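Mistel cell - setup and upkeep notes
Maintained by Clemavness. Last revised Thu 16 November.

Scope
This file covers how the simulated Mistel arm is configured and kept in working order. Task data is documented separately under Dresholm.

Setup
Load the room first, then the arm. Confirm that the base is fixed before any joint is moved. Home the arm twice and compare the two readings. Allow 20 steps for the gripper to settle.

Upkeep
Joint limits are to be checked each June and after any change to the arm model. Contact settings must not be edited by hand - use the supplied file.

Gripper height check, arm lowered over the dark box:

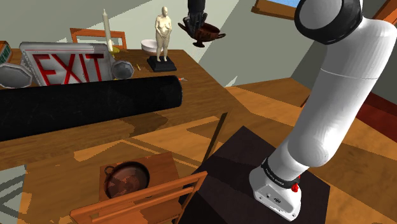

Mathebula replied that the check should be repeated after every reload, as the saved height had drifted on 5 of their runs. The request is open.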